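Laundry Day at Nallbridge
Photos from the shared house, 23rd May

We love a big laundry day, and this one was a beauty! Godfrey Kioko had been saying since October that the house should pick one day, get all the dark things together and do the denim properly, and we finally did it. If you live with other people you know how it goes: a pair of jeans here, a work shirt there, and before long every chair in the place has something hanging off it. So we put on some music, propped the doors open and went from room to room gathering up everything blue, black or in between. 

The Blue Bucket
Our old faithful, filled right up with denim and other dark clothes, with the black fan standing beside it. I love how many blues you get in one pile of washing – and the bucket is the brightest of the lot.
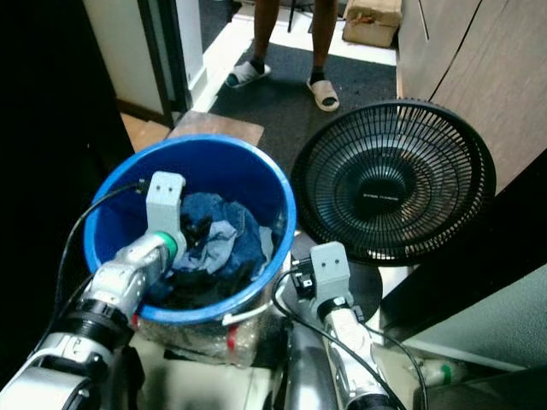

Jeptoo Makori wrote in to say that she always turns her jeans inside out before they go anywhere near the water, and that her favorite pair has kept its color for years that way. She also wants everyone to check their pockets, having once washed a bus pass and 48 shillings in coins. Good tips, Jeptoo, and we're adding both to the note on the laundry room door!

At the Machine
Next up is the gray top-loader with its lid raised, and a crumpled bit of faded blue in front of it. A top-loader is such a friendly thing to use. You can stand there and drop things in one at a time, and if a stray sock turns up late – one always does in this house – you just lift the lid and in it goes. Ours gets a cool wash for anything dark, a small scoop of powder, and never more than 5 pairs of jeans in a load, so there's room for everything to move around. 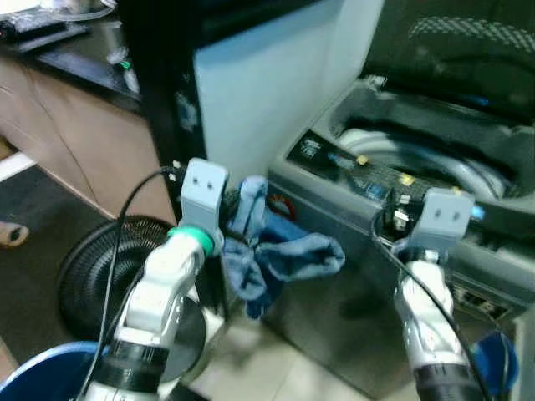
Coming Up Next
Sheets and towels! Wycliffe Minja has promised to restring the line out back, and we'll have the camera ready. Send us your own laundry day photos and we'll put the best ones on the Nallbridge page.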